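Clirkach Voters Back Sidewalk Bond, and Main Street Can Hardly Wait

By Genalyn Sison
January 2025

The town of Clirkach is going to borrow money to fix its sidewalks, and for once the people who argued about it the longest seem happy with how it came out. The bond measure passed with a margin of 200 votes, a wide gap for a town where a school levy once came down to a recount. Work could begin as soon as the ground thaws.
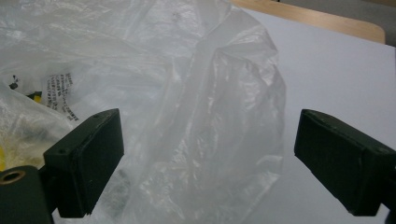
Reading time: 5 minutes

I covered the first public meeting on this back in October, and I'll admit I drove over expecting a sleepy evening. It was nothing of the kind! The room was full before the minutes were read, people were standing along the back wall, and the debate ran so late that the library had to be talked into keeping its lights on. There is something wonderful about a town that will stay up past its bedtime to fight over curb cuts.

The plan that came out of those meetings is simple enough. The town sells bonds, pays them back over 10 years, and uses the money to rebuild the walks on both sides of Main Street, along with the crossing by the elementary school and the long broken stretch out to the Ustis clinic. Homeowners pay for it through a small addition to the property tax. Shops on Main Street pay the same rate as everyone else, which was the sticking point for most of the fall.

An early version would have put a special charge on the storefronts, on the theory that they stood to gain the most. The shop owners hated it, and they had a decent argument. A bakery with slim margins doesn't have a spare pile of cash lying around in the year before it sees any new foot traffic. The other side had a decent argument too: a retired couple living up the hill might walk down Main Street twice a month, so why should they carry the same load? The council went back and forth on this through three drafts before dropping the special charge and trimming the project to make up the difference.

What got trimmed was the decorative stuff. Gone are the brick borders and the old-style lampposts, and so is a little plaza at the foot of Purba Street that looked lovely in the drawings. I liked that plaza. I'd have sat in it. But plain concrete is a lot easier to defend when you're asking people to pay for it, and it can be patched by the town's own crew when the roots get at it again. 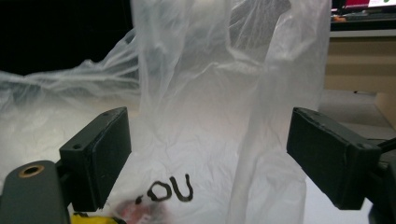

A reader named Purnero wrote in before the vote to say the whole thing still leans too hard on homeowners. The walks were allowed to fall apart by years of skipped upkeep, the letter said, and now the people who paid their taxes on time are being asked to pay again for work that should have been done in the first place. Where is the promise that it won't happen a second time?

It's a fair question, and it deserves a better answer than it got during the campaign. The measure does set up a repair fund, with a fixed slice of the general budget going into it every year. The trouble is that a future council can vote to raid it. The fund has no lock on it beyond good intentions and whatever noise residents are willing to make. I'd love to see the council pass a rule requiring a public hearing before any of that money goes elsewhere. It would cost next to nothing, and it would go a long way with the folks who voted no.

Still, look at what the town stands to get! Start with the businesses. Main Street has 23 storefronts, and the empty ones are bunched together at the north end, exactly where the pavement is worst. Anybody who has tried to push a stroller up there knows the routine: down off the curb, along the gutter past the parked cars, back up again at the corner. Shoppers park, run their one errand and leave. They don't stroll, and strolling is where the second and third purchases come from. 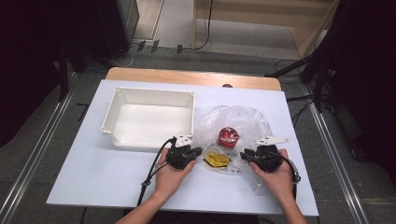 Then there's the matter of borrowing costs. Opponents said the town should wait until interest rates come down, and I understand the instinct. But construction prices don't sit still while you wait, and neither does concrete. A slab with a crack in it this winter is a slab with a hole in it next winter. The town has been paying for cold patch every spring, year after year, and sending out the same crew to fill the same spots — money that buys nothing lasting. Put that next to a bond payment and the gap between the two starts to look pretty small.

There's work in it as well. The council says it wants the job split into several smaller contracts so that local outfits can bid, instead of one giant package that only a big firm from out of the area could handle. I think that's terrific. It makes for more paperwork at town hall, and it may stretch the schedule a bit, but wages paid to people who live here tend to get spent here. They get lunch at the diner. They buy their work gloves at the hardware store.

The last time Clirkach did anything on this scale was in 2000, when the sewer line under Main Street was replaced and the walks were put back in a hurry on top of it. Plenty of residents blame that rush job for the shape things are in today. So expect some close watching this time around, and good for them. Inspection reports will be posted at town hall and on the town's website as each block is finished, and the council has agreed to hold back part of each contractor's pay until the work has been checked.

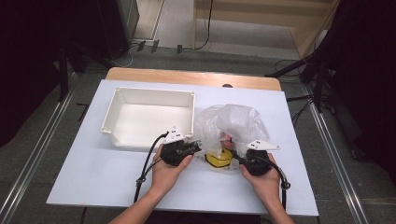 Photo: Genalyn Sison

A few things are still up in the air. The order of the blocks hasn't been set, and every merchant on the street has an opinion about whose door gets torn up first. The school crossing is likely to be saved for summer, when classes are out. Parking during construction will be a headache, and the council is talking with the Methodist church about using its lot on weekdays.

I'm excited about this one, and I don't mind saying so. Small towns get told all the time that their best days are behind them, and here's one that looked at a tax increase, argued it half to death, cut it down to size and then said yes. The state has grant programs that favor towns willing to put up some of their own money, and Clirkach can now apply for them with a straight face. If a grant does come through, the council says its first use would be extending the walk past the clinic to the ball fields.

The next public session on the project will cover the bidding rules and the block schedule. Residents can speak for three minutes each, and written comments can be dropped off at the clerk's window ahead of time.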